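[prikero-users] Re: Right gripper closes on its own after idle

From: Eluned Prothero
To: prikero-users
Date: July 20, 2026
Subject: Re: [prikero-users] Right gripper closes on its own after idle

Renata Ibarra wrote:

> We run one pair of hand-held grippers on the Prikero 2 firmware. Three
> times now the right one has closed to full travel with nobody touching
> the trigger. It always happens after the pair has been sitting still for
> a while. The log shows nothing except a gap in the encoder stream. One of
> our operators had a fingertip between the fingers the last time. No
> injury, but it left a mark. Has anyone else seen this, and is it the
> motor driver or the host?

Renata,

Yes, we have seen it at Lulden, and we can reproduce it. It is neither the motor driver nor the host as such. The fault is in what the gripper controller does when the encoder link drops and comes back.

The sequence as we understand it:

The host loses the encoder for longer than the watchdog limit, 600 ms on our build. The controller correctly cuts drive to the fingers. When the link returns, the controller zeroes its position estimate and then reloads the last commanded target. If the fingers are open at that moment, the estimate is wrong by the whole opening, and the controller drives toward closed to remove an error that does not exist. It keeps going until it reaches the current limit.

With the default current limit, that is enough force to hurt. I would treat your fingertip case as a reportable event and not as a near miss.

What drops the link in our case is the cable. Each gripper has a single black cable that comes off the body next to the operator's hand and goes over the near edge of the table. Every time the hand turns inward, the cable takes the bend right at the connector. We pulled the right-hand cable after the second event and put it on a continuity tester. It opened up when flexed within 2 cm of the shell and was fine everywhere else. The left cable tested clean.

We have been repeating the task with both grippers fitted, one operator, glue sticks and a pen into a clear open box. It is the same motion we were running when the fault first showed up.
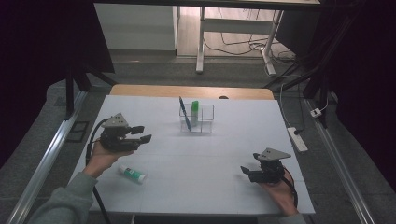

Bench setup for the repeat runs, both grippers in hand, fingers pointing inward.

Results so far. With the original right cable we ran 1,082 pick cycles and logged 46 link drops. Most of them came back inside the watchdog limit and had no visible effect. The ones that went past the limit with the fingers open all ended in an uncommanded close. The ones that went past it with the fingers already closed on an object did nothing you would notice, and I suspect this is why the fault went unreported for so long. You need a dropout, a long enough dropout, and open fingers.

On your remark about idle time: I don't think idling causes it. Our guess is that people rest the grippers on the table between runs with the cable folded under, and a marginal conductor opens and stays open. Hafþór Blöndal is checking this with a fixed bend jig. I don't have his numbers yet.

Until there is a firmware fix, this is what we are doing:

1. Current limit turned down to the lowest value that still holds the object. Check it after every power cycle. On our units it goes back to the default.

2. Automatic recovery disabled. In the controller config, set link_recover to manual. After a dropout the fingers stay limp until the operator holds the trigger fully closed and releases it. This is slower and the operators do not like it.

3. Strain relief on both cables, clamped to the gripper body so that the first bend happens well away from the connector.

4. No fingers between the gripper fingers while power is on, including for clearing a stuck object. Use the power switch first.

Item 2 is the one that removes the hazard. The other three lower the odds or the force. If you only have time for one today, do that one.

Please note that unplugging the host does not make the gripper safe. Drive is cut while the host is gone, but the reload happens as soon as it is back, and if you are reseating a connector your hands are probably close to the fingers.

I sent the logs and a write-up to Raquel Abreu at Cuvberg, who maintains the controller code. She has confirmed the zero-then-reload order and says it has been that way since the February release. Her proposed change is to hold drive off until a fresh absolute position has been read, and to set the target equal to that position before drive is enabled. I have asked for the recovery default to be manual as well. She has not agreed to that part.

Two questions for you. Which cable are you using, the Morais one that came in the kit or a replacement? And can you send the raw encoder timestamps for the three events, not just the summary log? The summary rounds the gap and I can't tell whether yours went past the limit once or several times in a row.

Matilde Cardoso asked off list whether the older single-gripper units are affected. They use the same controller board. I have not tested one, so assume yes.

Eluned

--
Eluned Prothero
Test and Safety, Lulden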